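The Guard Spot Is Wide Open, and I Couldn't Be Happier

Hello again, friends of the Clunel women's basketball club! It's April, the windows are open in the gym office, and I have had far too much coffee.
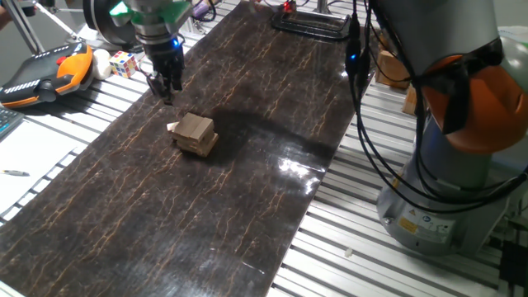 So let's talk about the guards, which is what most of you have been writing to me about since the season ended. As you've probably heard by now, Viola Galli has signed with Flarkier for next year. I know that stings. She gave us six seasons, she played through that miserable ankle all winter long, and I don't think there's a person in our section who didn't stand up when she came off the floor for the last time. But she wanted to live closer to her sister, and Flarkier offered her two years when we could only put one on the table. I can't find it in me to be mad at her (my husband can, but he's also still mad about the parking).

That leaves Liliana Caputo as the only true point guard on the roster, and I'd like to say a word for Liliana, who got a rough ride from some of you in the second half. Yes, she turned the ball over too much against Fatlow. She was also playing 30 minutes a night by then, on a team that had two healthy forwards and no bench to speak of. Give her a full summer with the coaches and somebody to share the load with, and I think you'll see the player we all got so excited about in the fall – the one who pushed the ball up the floor and found people in the corners before the defense had turned its head.

Who shares that load is the question. Noemi Greco can do some of it. She's a shooter first and she'd tell you so herself, but she handled the ball quite a bit in the last few weeks and looked calmer every time out. I'd love to see the two of them start together. It would be a small backcourt, and Yousafzai would surely try to post them up all night long, but my goodness, it would be fun to watch!

The other name going around is Elisa Dal Bello, who played her last two seasons at Fatlow and is now without a contract. She's a pass-first guard, a stubborn defender, and not much of a threat from outside. I've heard she visited on Tuesday and had lunch with Coach Marras. I've also heard she didn't, from someone who is usually right about these things, so please don't go painting any signs yet.

Speaking of Coach – Elisa Marras has agreed to stay on, and to me that's the best news of the whole spring. We scored 97 in the final home game with a lineup she more or less had to invent that afternoon, and the players clearly love working for her. She told the supporters' breakfast that she wants to run more next year and press after made baskets, so whoever ends up at guard had better start jogging now.

A bit of housekeeping before I let you go. Season seats are $165 again, same as last year, and you can keep your old spot if you let the office know before the end of the month. The road bus to Yousafzai will run again too, with the earlier departure this time, and Noemi's mother is once more taking orders for the lemon cake. Put me down for two.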